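Category: Conversations / Work and Home

The locksmith's daughter who did not want the shop

October 8, 2024

The shop in Prarkau has a narrow front and a bell above the door which rings two times for each visitor, once when you come in and once when the door falls back. The owner asked me not to use her name in this article. "Everybody in the street knows who I am," she told me. "The others can just call me the locksmith."

She took over the business from her father in February, eleven years after she had left the town with the plan to never cut a key again. She studied accounting, and she worked for a furniture company, Zolirow, in the office where the invoices are made. She liked it there. "It was warm and I had a chair," she said. "My father did not have a chair in the shop until he was 60. He thought that if you sit, the customer goes away."

I asked her what brought her back. She took a long time with the answer and meanwhile she looked for a small file in a drawer.

"He called me and asked where is the paper for the tax. It was the third time in one week that he asked me this. I came on the train for two days, and I saw that the shelves were in order, all the keys were in order, but the papers were in a bread box. So I stayed to fix the papers. Then a woman came who was locked out with her soup on the stove, and my father was at the doctor. I took the bag and I went."

Did she open it?

"Of course I opened it. It was an easy one. The soup was not so good anymore."

Most of her work today is not about people locked out. It is old doors which do not close well. In the apartment houses near the Sikis bridge, built by the same company and with the same long corridors, she has changed or repaired 102 handles this year. She knows the number because she writes the invoices herself, and she writes them, she says with some pride, on the same evening.

"People think that the lock is broken. They want a new lock, and they saw one on the internet for 800. I say to them, please wait, let me look at the handle first. There is a spring inside. The spring gets tired, the handle hangs down, and then you must lift it a little each time. After some years you don't notice that you lift it. Then your sister visits and she cannot get out of the bathroom."

She prefers a lever to a round knob, and on this she becomes quite strict. A knob is pretty, in her opinion, but it is not kind to old hands, or to somebody who comes home with two bags.
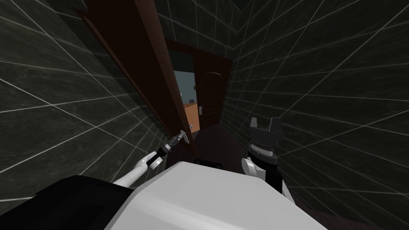 A pale metallic lever on a dark brown wooden door.

"With a lever you can use the elbow," she said. "My father uses the elbow now. He does not like that I see it."

He still comes in the mornings, and he sits, finally, on the chair that she bought for him. He cuts the simple keys and he tells her when she charges too little. They disagree about the sign over the window, where the name Kashyap is still painted from the owner before him. She wants to take it off. He says that it brings luck and that the paint is good.

I asked if she misses the office. She said that she misses the lunch. Then the bell rang, a boy put a bicycle lock without a key on the counter, and she asked him, very politely, if the bicycle was his.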